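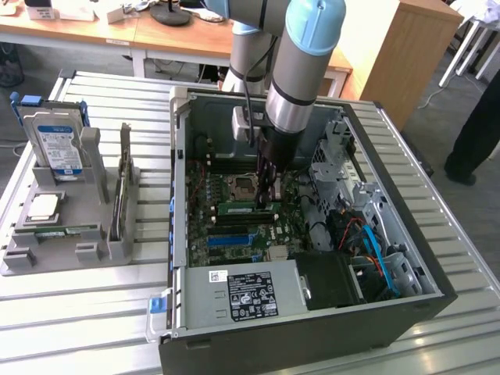
Robot arm over the memory slots of an open desktop tower

Tarkora Mistitwood Rebound Net

Catching practice, slip cordon and keeper drills
In stock

We've stocked a lot of rebound nets over the years and this is the one we keep taking home. The Mistitwood has a lively, springy face that sends a cricket ball back at a proper match pace, low and quick if you throw into the bottom half, looping up nicely if you go high. Stand close and it feels like the slips on the first morning. Move back and it's a great way to work on high catches by yourself, with no partner needed!

The frame folds flat and the legs lock into nine different angles. Tilt it right back for skiers, stand it nearly upright for keeping drills. The angle lever is big enough to work with gloves on (we tried it with keeping gloves and with winter ones, both fine). 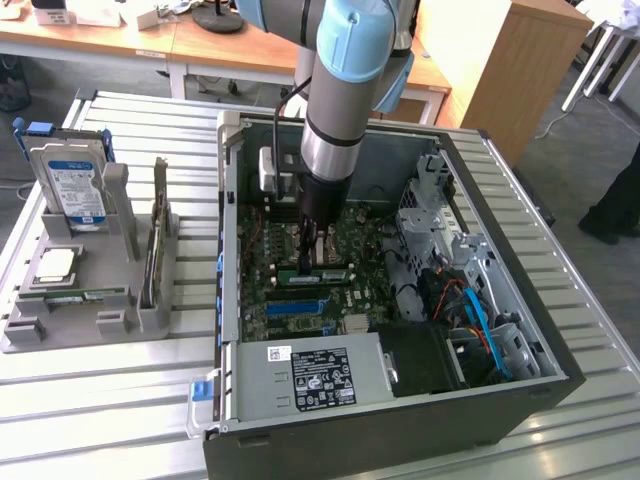

Green memory module seated in its slot, blue expansion slot below

The net

Tight square mesh, tied to the frame with 16 shock cords. You can swap a single cord in a minute or so without taking the whole net off, and two spares come in the bag. Out of the box the cords feel very stiff. Give it a few sessions and the bounce evens out beautifully across the whole face, right into the corners.

It takes leather balls, training balls and tennis balls. Leather comes back fastest. For younger players we'd start with a soft training ball and the net leaning back a couple of notches.

The frame

Powder-coated steel tube with rubber feet for indoor floors and four ground pegs for grass. Total weight is 12 kg, so one adult can carry it from the car to the far side of the field, though you'll be glad of the shoulder strap by the time you get there.
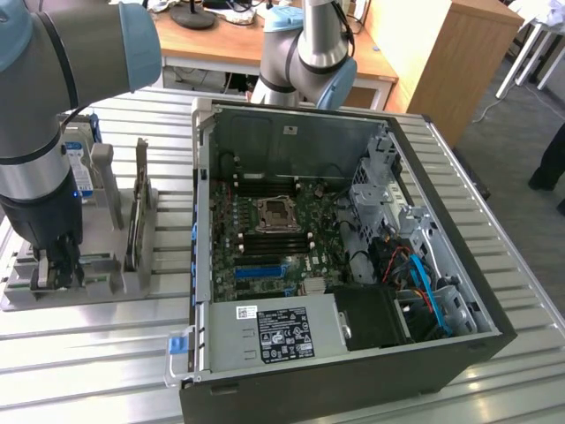

On hard ground the pegs can be a struggle. The Zirnerer sandbag set drapes over the back rail and does the same job, and it's also what we'd pick for artificial turf. It's sold separately, and the bags arrive empty.

A drill we like

The Szczepańska ladder: start close, take three clean catches, step back one pace, take three more. Drop one and you go forward a pace. It sounds easy. Somewhere near the fifth step it stops being easy, and that's when everyone starts asking for another go. The printed card in the bag has this one plus several for keepers, including a lovely left-hand-only drill that will make you feel like a beginner again. 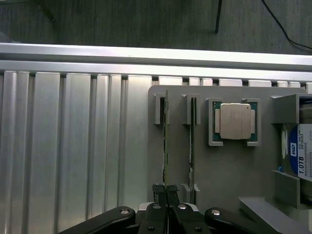
Care

Wipe the frame down after wet grass and let the net dry before you fold it. Loosen the cords if it's going away for the winter. Please don't leave it standing in the sun all season, as the cords lose their snap.

In the bag

Folding frame with net fitted
Two spare shock cords
Four ground pegs
Shoulder strap
Drill card

Frame warranty: 24 months
Net and cords: covered for the first season
Color: black frame, yellow net

Goes well with: Zirnerer sandbag set, Tarkora soft training balls, Tarkora keeping inners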